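Avaliação em massa de imóveis

A avaliação em massa é o procedimento que estima o valor de um conjunto de imóveis numa mesma data, com métodos padronizados e dados comuns. É usada sobretudo no lançamento de impostos sobre a propriedade e na atualização de cadastros municipais.

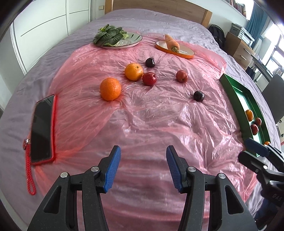
O trabalho parte da divisão do território em zonas homogêneas. No município de Drekine, por exemplo, a planta de valores distingue 17 zonas e é revista a cada quatro anos. Área construída, idade, padrão de acabamento e localização entram como variáveis do modelo, em geral uma regressão múltipla.

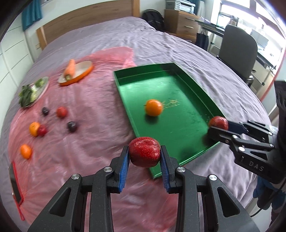 A qualidade do resultado mede-se pela razão entre valor estimado e preço de venda. A mediana indica o nível geral da avaliação, e o coeficiente de dispersão indica a uniformidade. Em Bisik, bairro de Drekine com poucas transações, a amostra cobre cerca de 2% dos imóveis, e os valores são complementados por laudos individuais.

Ver também

Laudo de avaliação
Planta genérica de valores
Valor venal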